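Tags: Datasets > Household > Tableware

# Ullport Tableware Notes

A README for people who want to know about bowls. There are more of you than Elaine Fagundes predicted.

The collection has 539 records of table clearing and setting, all on wooden tabletops, all with dishes in colors no restaurant would allow.
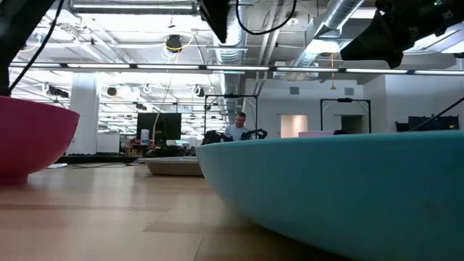
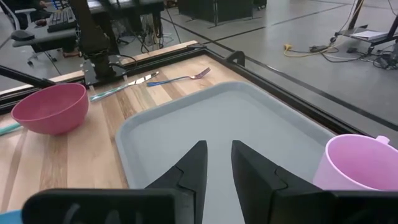
Bowls and trays on the wooden table; the pink cup is in the second picture only.

## What counts as what

- bowl: wider than it is deep, or Gordon Paquette says so
- cup: has a handle. Handleless cups are filed under `other`, with our regrets
- tray: flat, raised rim. Beige and gray are both `tray`
- cutlery: one label for all of it. We tried three and lost a month

Pink, magenta and raspberry are all `pink`. Tyra Engström kept them apart for the first 123 records and would like this known.

## Known problems

95 records have no end state. Some have a bowl listed as stacked on itself. Fixes were due in October.

Send corrections to Iolanda Falcão, with the record number in the subject line. "The green one" is not a record number.

Last edited 10 January 2021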